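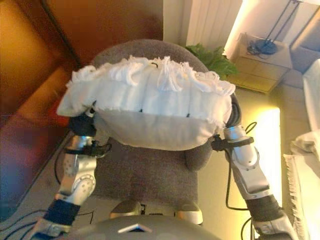
Something white and shaggy, over a gray chair.

My aunt Nina left me her mop heads. I should say she left me the whole shop, Stundudora, down at the bottom of the hill in Andberg, but the mop heads were what I met first, because they were in the doorway in boxes and I had to climb over them to turn on the lights.

I'd never wanted a shop. I was living in one room over a bakery at the time and I had a perfectly good job answering phones for Fastgate, the parcel people, where my whole day was telling strangers that their package was on its way (it mostly was!). Then the letter came in February, and there I was in my good boots, standing in a place that smelled of soap and string, with a ring of keys as big as my hand.

The name, by the way, means nothing. Nina made it up on a train. She wanted a word that sounded like an opera singer, and she painted it over the door herself, and she ran out of wall, so the last two letters are skinny and lean on each other like they've had a long night.

So, the first morning. I figured I'd open up, sell whatever people wanted, close again and call somebody about getting rid of the lot. I had a folding table, a cash box and a thermos. And at nine on the dot in comes this tall old man with his hat already in his hand, and he looks at me, and he looks at the thermos, and he says, "You're in her spot."

"She's dead," I said. I know. It's not how I would have liked to put it.

"I was at the funeral," he said. "I was behind you. You're still in her spot. She stood on the other side, by the drawers, so she could see the bus."

That was Mattes Strobel. I moved to the other side, and he was right, you could see the bus coming all the way down from the church, and it did make me feel more like a person who ran something. He bought one clothespin. I told him they came in bags. He told me Nina sold them to him one at a time, five cents, and that he'd been buying one every morning for years.

"What do you do with them all?" I asked.

"I hang up laundry," he said, like I was simple.

I sold him the clothespin. The next day I sold him another one. I still hadn't called anybody about getting rid of the lot, mostly because I'd started going through the drawers, and the drawers were something else. There were 67 of them, all with little brass frames for labels, and not one label said what was inside. They said things like COUSIN and WET SUMMER and NOT THE GREEN ONE. I opened COUSIN and it was candle stubs. I opened WET SUMMER and it was keys, none of which fit a thing in the building, and believe me I tried.

I asked Mattes. He leaned over the counter and read a few of them with his glasses pushed up on his forehead, and his ears went pink.

"Which one's that?" I said, because he'd stopped.

He pointed. It was down low, near the floor, and it said LATER.

I got down on my knees and pulled. It stuck, the way they all did, and then it came out so fast I sat down hard on the floorboards. It was full of nickels. Just nickels, right up to the top, and a slip of paper in her square handwriting with one number on it, crossed out and written over and crossed out again, and the last one was 498.

"She never put them in the cash box," I said.

"No," said Mattes. He turned his hat around a few times. "I asked her once if she'd like to go to the coast. On the train, just for the day. She said later, when I'd paid for the tickets."

I did the math in my head and it was bad math, it wouldn't have bought two tickets to anywhere, not for a long time now. I think she must have known that. I think he knew it too, and he'd kept on coming in for his clothespin anyway, and she'd kept on writing the number down. I didn't say so. I put the kettle on in the back, and when I came out he was sitting on the step stool with the drawer on his lap, kind of tilting it, so they slid from one side to the other.

"It's four stops," he said. "You change once. There's a place by the water with soup."

Well, I had my good boots on. I turned the sign around, and then I turned it back, because I couldn't remember which side Nina used for gone out, and he got up and showed me. We put the nickels in a pillowcase. It weighed as much as a small dog and it clanked all the way up the hill, and the bus driver wanted to know what we had in there.

"Fares," said Mattes, and he lifted the bag into the seat by the window and sat down next to it.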